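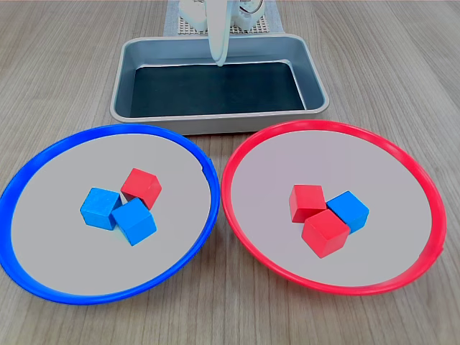

Fig. 1. Color sorting with the Sekness kit: one wrong-colored cube on each plate.

Home | Syllabus | Handouts | Labs

Week 6 notes: is the Sekness kit worth it?

I promised you my take on the Sekness tabletop arm before you have to pick a kit for your project, so this is it. Tóth sells it with the gripper and a starter program, and the school price is $119 a month on the rental plan. I've used plenty of worse ones for more money!

My test job is dull on purpose. Red cubes go on the red-rimmed plate, blue on the blue-rimmed one, and the tray is there as a parking spot if the arm needs to put a cube down mid-swap. Think about why a swap is harder than a plain pick – the cubes sit right up against each other, and those fingers need room to close.

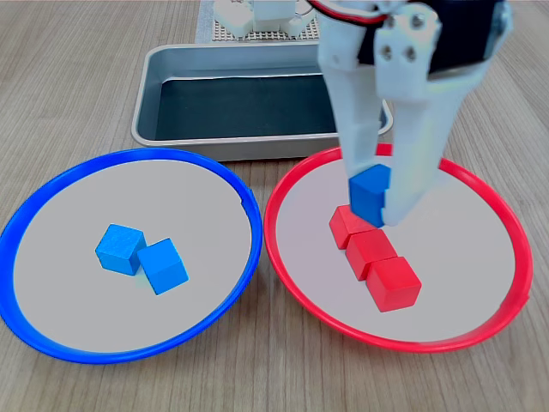
What I liked

The fingers are slim, so they can get in close to a neighbor (look at the blue cube over the red plate in Fig. 2). Setup took me 40 minutes with the Jorneden guide open next to me, and most of that was reading. Tia Hartley got through it faster, but she skipped the calibration page. Please don't skip the calibration page.

What bugged me

Cable slack, mainly. Also the plates slide if a finger bumps a rim, so tape things to the table before you start and do it again if you move anything.

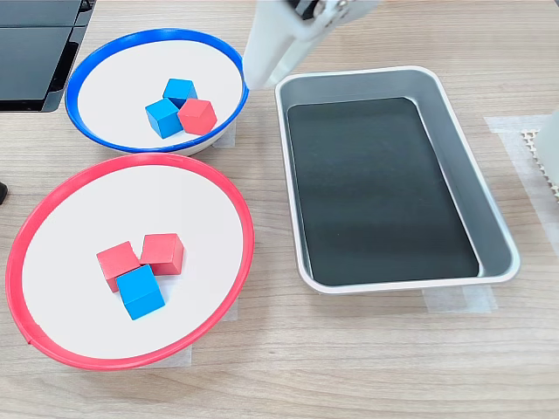 The other gripe is the log file, which stops at 4000 lines and then just quits without a warning – save often. Hamdia Admasu has a script that splits it up, ask her in lab.

For next time: write half a page on whether you'd rent this kit or buy the Histulell one, and bring it to Room 1124.

Related handouts
Week 5: Grippers and grip force
Week 4: Reading a spec sheet
Renting vs. buying lab gear

Questions? See Tia Hartley in Room 1124 | Back to top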